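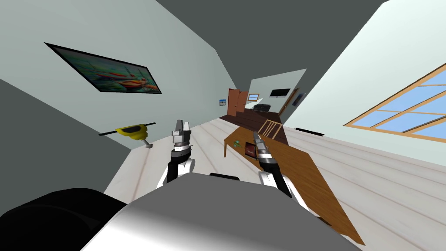
Condine prepares a lighter Calari for people who still like a clutch pedal

The small sports car maker from Nindstead wants to give its only model a harder version, and the first details are already known to its customers.

The Calari has been on sale for four years, and in this time it has changed very little. It got a better radio, then new seats, then a second shade of green. Owners did not complain much. They bought it for the engine in the middle, the thin steering wheel and the low weight, and these things were right from the beginning.

Now Condine is working on something more serious. A letter was sent to existing owners in March, and it speaks of a version with less equipment, wider front tires and a fixed rear wing. The name in the letter is Calari Ondieki, after the hill road above Nindstead where the company has tested its cars since the first prototype. Anyone who has driven this road will understand the choice. It has short straights, bad asphalt in the shade and one long left corner that closes when you don't expect it.

The engine stays the same in its basic form. It is a four-cylinder of 1499 cc with one turbocharger, mounted across the car behind the seats. In the Ondieki it receives new camshafts, a larger intercooler and an exhaust with fewer bends, and the power grows to 318 horsepower. For an engine of this size it is a high number, and I was curious what it would do to the manners of the car in slow traffic.

I had the chance to sit in the passenger seat of a development car for one morning, and later to drive it for a short distance. The body was covered with black and white tape, and half of the dashboard was missing. With the engine cold the car was not happy. It shook at the traffic lights, and the clutch took hold very high in the pedal travel. The engineers say that the software is still from an early stage and that the final car will be softer at low speed. I hope they don't make it too soft.

On the hill road everything became clear. Below 3,000 revolutions there is not much to talk about, but after this the car pulls with a strong, even push, and it continues almost to the red line. The turbo can be heard well, because most of the sound insulation behind the seats has been taken out. You hear small stones too. After some kilometers I stopped noticing them.

The bigger change is in the suspension. The normal Calari leans a little in corners, and many people love it for this. The Ondieki has stiffer springs, adjustable dampers and new mounting points for the rear arms. It turns in faster and stays flat, and it asks for more attention from the driver. In the long left corner I lifted my foot too early, and the rear of the car moved – only a little, and very politely, but it moved. In the standard car nothing would have happened.

The brakes are larger at the front and unchanged at the back. The pedal is firm, and it was the part of the car I liked the most. Condine also offers carbon discs as an option, but the test car had the steel ones, and for road use I cannot imagine why one would need more.

Some things were removed to save weight. The glove box is gone, and so is the center armrest. The door panels are flat, with a cloth loop in place of the handle. Air conditioning can be ordered at no extra cost, and I would advise everybody to order it, as the cabin sits close to the engine and gets warm even in cool weather. The trunk in the front keeps its full size and takes one soft bag and a pair of shoes.

Not everything convinced me. The rear wing blocks the lower half of the mirror, and on the highway a police car could follow you for a long time before you saw it. The bucket seats are narrow at the shoulders. They are fixed to the floor at an angle chosen by the factory, and a tall driver will sit with bent knees. There is a second seat position, lower by one bolt hole, but the work has to be done at the dealer.

There is also the question of the gearbox. Many makers in this class now sell only automatic cars. Condine goes the other way, and the Ondieki will come with a six-speed manual and nothing else. The lever is short and the gate is narrow, and the change from second to third needs a careful hand until the oil is warm. I made a mistake with it twice.

Production is limited to 200 cars. The factory in Nindstead is small and builds the standard model on the same line, so the last Ondieki will leave the building long after the first one. Each owner can choose from 24 body colors, including three old ones that disappeared from the normal list. Stripes cost extra.

Condine has not announced the price. The letter says only that owners of a Calari will be asked first, and that a deposit will hold a place in the order of arrival. Dealers expect the first customer cars in the spring. Before that the company plans one more winter of testing, mainly for the cold start and for the heating, which in the car I drove blew warm air only on the left foot.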